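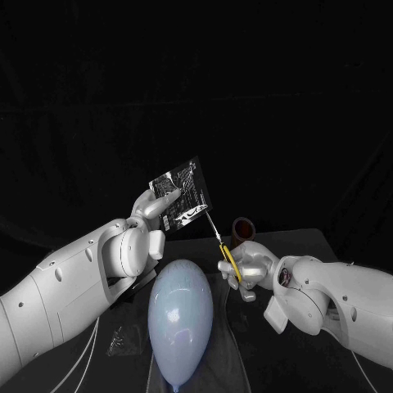 黑色桌面上方的一张印刷卡片

在家办一场儿童生日会:从请柬到收尾

给七岁左右的孩子办生日会,两个小时足够,再长就容易有人哭。下面按时间顺序写,家里地方不大也能照做。

一、定人数和时间

先定人数再定别的。我们上次请了17个孩子,客厅已经很挤。第一次办的话,请同班玩得好的几个就行。时间选下午两点半开始,孩子们吃过午饭,点心可以少备。

请柬提前两周发。写清楚开始和结束的时间、地址、家长要不要留下,再留一栏问过敏。花生和鸡蛋要单独问,只写“有无忌口”的话,很多家长会漏填。

二、布置

家具靠墙推,中间空出来。易碎的东西收进卧室,门锁上。

气球前一天晚上打好,用手动打气筒,别打太满,留一点软度,第二天不容易爆。打结时把气球口在两根手指上绕一圈再穿过去。想写名字就等充好气再写,用油性笔,写完晾几分钟再碰。三岁以下的弟弟妹妹如果也来,气球挂高一些,破了的碎片马上捡走。 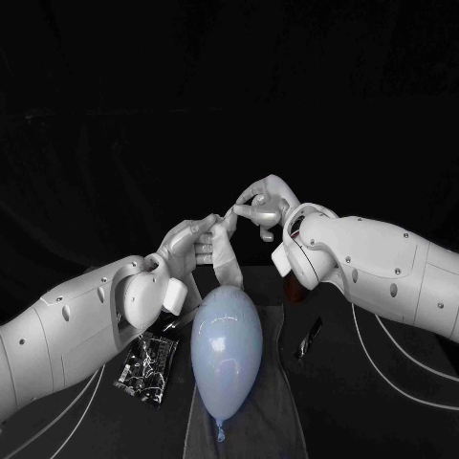 三、安排游戏

准备四个游戏,一动一静交替着来:

抢椅子。放音乐的人背对孩子,免得被说偏心。

传包裹。每层纸里放一颗糖,最里面放小奖品。

顶气球。分两队,气球落地就换人。

画画。最后玩,家长来接时正好能带走。

每个游戏十分钟左右,孩子没兴趣了就直接换下一个。输了的孩子给个差事,比如帮忙数分。

四、点心和蛋糕

点心切成一口大小,饮料用带盖的杯子。蛋糕放在结束前半小时切,太早切后面收不住。地上和桌上各备几条旧毛巾,果汁洒了先压一压,别来回擦。

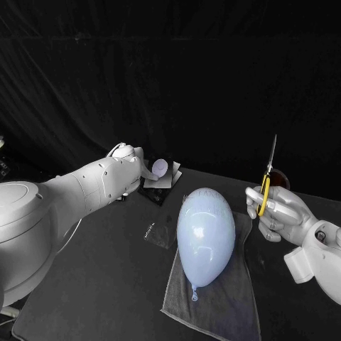 深色毛巾比浅色的耐用,沾了巧克力也看不太出来,用完冷水泡一会儿再进洗衣机。奶油蹭到布沙发上,先用勺背刮掉,再拿湿布点着擦。

五、收尾

回礼袋放在门口,写好名字,走一个发一个。里面放一支铅笔、一小包饼干就够,我们每份控制在33元以内。

礼物等客人走了再拆,边拆边记下是谁送的,晚上给家长们回条消息道谢。没用完的纸盘和蜡烛收进一个盒子,明年还能用。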